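3.2 Table height and reading posture in shared study rooms

The second part of the survey dealt with the furniture in the study rooms of the Zasville branch libraries. Most of the rooms were fitted out in the 2000s, when the branches moved to a single supplier, Wilell, and the same table was ordered for nearly every room. Complaints about neck and shoulder strain appeared in the comment books soon after, but they were never sorted by room or by type of seat. Karagiannis (the older of the two buildings in the sample) kept its original tables, and this made a comparison possible.

Readers were asked to fill in a one-page form at the end of their visit. The form asked how long they had stayed, what they had been reading or writing, and whether they had changed seats. We received roughly 100 usable forms. Forms with no seat marked on the floor plan were left out. Visits shorter than 20 minutes were also left out, as few readers in this group reported any discomfort at all.

Readers at the older, lower tables leaned forward more when writing by hand but reported less shoulder strain when using a laptop. At the newer tables the pattern was reversed. The difference was clearest in the afternoon, when the rooms were full and people could not move to another seat. Chair height may explain part of this. The chairs at Karagiannis can be adjusted, while those in the newer rooms cannot, and we were not able to swap them for the length of the study.

The shape of the table top also mattered. On rectangular tables readers tended to place books straight in front of them and push other items to the side. On round tables there is no side to push them to, and bags, cups and papers ended up in the middle, where they had to be reached for. Several readers wrote that they gave up the center of a round table altogether.
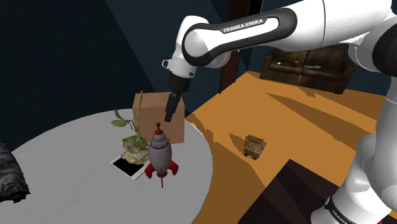
Department of Library and Information Studies
Figure 2. Round light-gray table top in a computer-rendered scene, with a box and a toy rocket on the table and a Franka Emika arm above it.

Round tops were rated lower for solo work and higher for work in pairs. Readers in pairs sat closer together and shared one set of papers, so the reach to the middle was shorter for both. The Skalum reading room, which has round tables only, is treated separately in Section 4, as it is booked mainly by groups.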